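Plywood

Plywood is a sheet material made by gluing together thin layers of wood, called veneers or plies. Each layer is laid with its grain at a right angle to the one next to it. The crossed grain makes the sheet strong in both directions and keeps it from shrinking and swelling as much as solid wood of the same size. Plywood is used for floors, walls, roofs, furniture, boats, packing crates and concrete forms.

Construction

Most plywood has an odd number of layers. The grain of the two outer plies, known as the face and the back, runs the same way, usually along the length of the sheet. The layers between them are called the core, and those directly under the face and back are called crossbands. An odd number of layers keeps the sheet balanced. If one side had more layers than the other, or thicker ones, the sheet would tend to cup when the air became damp or dry.

Sheets with three plies are common in thin panels such as drawer bottoms and cabinet backs. Sheets with 7 or more plies are used where stiffness matters or where the edges will be left showing.

Manufacture

Logs are debarked and cut to length, then soaked or steamed to soften the wood. Most veneer is rotary cut. The log is turned on a lathe against a long blade, and the wood comes off in a continuous ribbon. Decorative veneer may instead be sliced from a squared log, giving a grain pattern closer to that of sawn boards.

The ribbon is clipped into sheets, dried and sorted by quality. Knots and splits may be cut out and filled with patches. Glue is spread on the core layers, the stack is put together by hand or machine, and the whole is squeezed in a press. Hot pressing sets the glue within minutes. The panels are then trimmed square, and better grades are sanded.

The Hekdale mill, one of the smaller producers in its district, ran a press with room for panels 600 millimeters wide. Its output went mainly to makers of tea chests and chair seats. In her history of the mill, Joyce Rashidi records that 70 of its 79 workers were employed in drying and sorting, with the rest at the lathe, the press and the saws. The mill's own trade name for its birch panels, Guvden, remained in local use for any thin plywood after the mill had closed.

Types and grades

Softwood plywood is made from pine, fir or spruce and is used mostly in building. Hardwood plywood has faces of birch, oak, maple or similar woods and is used for furniture and cabinets. Marine plywood is made with waterproof glue and has few gaps in the core, though the wood itself can still rot if it stays wet.

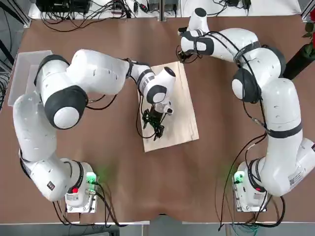 Grades describe the look of the face and back. In the common American system the letters run from A, a smooth face that can be painted, down to D, which allows large knots and splits. A panel marked AC has one good side and one poor side. A separate rating covers the glue and says whether the panel may be left outdoors.

Working and finishing

Plywood can be cut with ordinary saws, but the face veneer splinters easily across the grain. A fine-toothed blade, a scored line or a strip of tape along the cut reduces the damage. Screws hold well through the face and poorly in the edge, where they can force the layers apart.

Raw edges take up water faster than the faces and are usually sealed, painted or covered with a strip of solid wood or veneer tape. Sanding must be light, as the face veneer on many panels is less than a millimeter thick.

See also

Blockboard
Laminated veneer lumber
Particleboard
Veneer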